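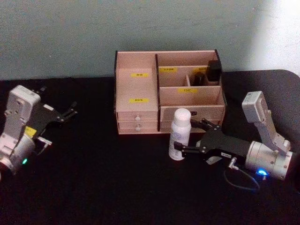 One reviewer of the workshop draft asked why we bother with two arms at all, if the bottle only ever needs one of them, and whether a single arm on a rail would not be cheaper and easier to keep calibrated. Fair question. It would be cheaper. We had a rail version in July and took it apart again, reasons below.

Figure 1. Bench setup at the Tarndale shared workshop. Two arms, desktop organizer with labeled compartments, bottle by the right gripper.

4. Build and bench setup

4.1 Arms and mounting

The Groveck bench is two arms facing inward over one table, organizer at the back against the wall. Each arm ends in a black parallel gripper (Fig. 1). Bases are bolted to a steel plate under the table, not to the table top itself. First attempt was bolted to the top and the whole thing rocked every time an arm stopped hard. Adding the plate fixed most of it. The rest we fixed by slowing down, top speed is now capped at 200 mm/s near the shelves and we have not felt a need to raise it.

The rail version used one arm and a belt drive. Reach was fine on paper. In practice the belt stretched, the homing switch drifted, and we were re-zeroing twice in an evening. Also no way to hold the organizer steady while pulling a drawer. With two arms one can brace while the other pulls. That is the main answer to the reviewer, and we should of said it in the draft.

4.2 Table and background

Black fabric over the full top. Plain wall behind. The fabric cuts glare from the shop lights, which was the biggest source of bad depth readings early on. It does wrinkle — we pull it tight before each session and clip it underneath. The wall is still too bright in the upper right corner, visible in the figure, and we have not dealt with it. Segmentation crops that corner out.

4.3 The organizer

Light wood with dark edging on the outer corners. Left side has two small stacked drawers with round white knobs. Right side is open compartments over one wide drawer. Yellow labels mark several of the panels. The labels are for us, the software does not read them, poses are stored per compartment in a plain text file.

Knobs are harder than they look. They are small and round and the fingers slide off if the approach is even slightly high. We put thin rubber on the fingertips and dropped the approach height by 2 mm. Better. The wide drawer is a different problem, because anything standing in front of it has to be moved first, so every drawer task there starts with a clearing step.

4.4 The bottle task

White plastic bottle, rounded cap, starts upright in front of the lower right part of the organizer. Fig. 1 shows the right gripper with its fingers open around it. The goal is to lift the bottle and place it in a named compartment without touching the dividers. The left arm holds an open pose toward the organizer and stays there unless the planner calls for a brace.

We logged 397 attempts with this layout. Sessions were capped at 20 attempts, then a pause to let the joints cool and to check the cable at the right gripper, which loops down onto the table and can snag on the fabric. Snags are logged as failures even when the bottle ended up in the right place. Slip during the lift was the most common failure, contact with a divider came next.

4.5 Things we would change

Shorter cable run on the right, or a clip half way up. Matte paint on the bright part of the wall. A heavier organizer, or a strip of something grippy under it, so the brace step can be skipped for the small drawers. The Skoltthorpe planner fork we use also has no idea the cable exists — for now we keep the wrist rotation limited by hand in teh config file and that costs us the far left compartments on some approaches. Settings for both arms are listed in Appendix B.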